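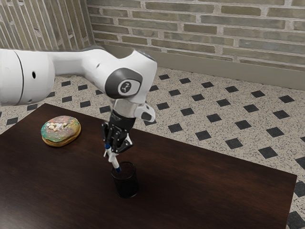 A white pen above a black mesh pen cup.

Storing and labelling paper records: revised notes for all sites

The archive room at Pillusville now holds 2711 boxes, and the Grerance annex is close to its limit. The notes below replace the storage section of the February issue. They apply to paper records only. Drawings, microfilm and photographic prints are still covered by the older sheet, which the records desk will send on request.

Boxes. Use the Vernis lidded box for all loose papers. The older Yook box has a shallower lid and must not be stacked more than two high. Existing Yook boxes can stay in use until their contents are next reviewed, at which point the papers should be moved across and the empty box flattened for recycling.

Filling. A box should hold enough folders to stand upright without bowing the sides. Leave a gap the width of a hand at the front. If the folders lean, add a spacer board - do not pad with loose paper. Remove metal clips, bulldog clips and rubber bands. Staples may stay unless they are rusty. 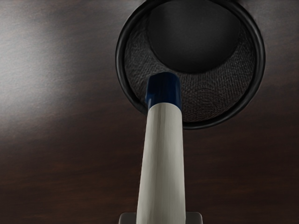

Weronika Górecki
Records Storage Editor

Labelling. Each box carries one label on the short end, placed so that it can be read from the aisle. Write the series code first, then the box number, then the covering years. Do not write the names of people on the outside of any box. Folder tabs are to be marked in soft pencil. Ink is allowed on the box label only, and it must be a pigment ink that does not run when damp. Ordinary ballpoint fades under the strip lights in the annex and is no longer accepted.

Shelving. The lowest shelf must be at least 30 cm above the floor at Grerance, where the drain has backed up twice. At Pillusville the existing bottom shelves may be used as they are. Keep boxes clear of the outer wall, and do not place anything on top of the bay.

Temperature and damp. Readings are taken at 9 am and entered on the sheet by the door. A steady reading matters more than a low one. If the humidity changes by more than a few points between one morning and the next, check the door seal first and then the vent. Report any musty smell to the records desk the same day, even if the reading looks normal. Boxes that feel soft at the base should be taken down and left open in the sorting area until they have been inspected.

Transfers. Lists for the next transfer are to reach Yevhen Ostapchuk by the 31st. A list needs the series code, the number of boxes and the review year for each. Lists without a review year will be sent back. Bay 31 at Pillusville is reserved for incoming boxes and should be left clear until the transfer has been checked in.

Spare labels and spacer boards are on the shelf outside the sorting area.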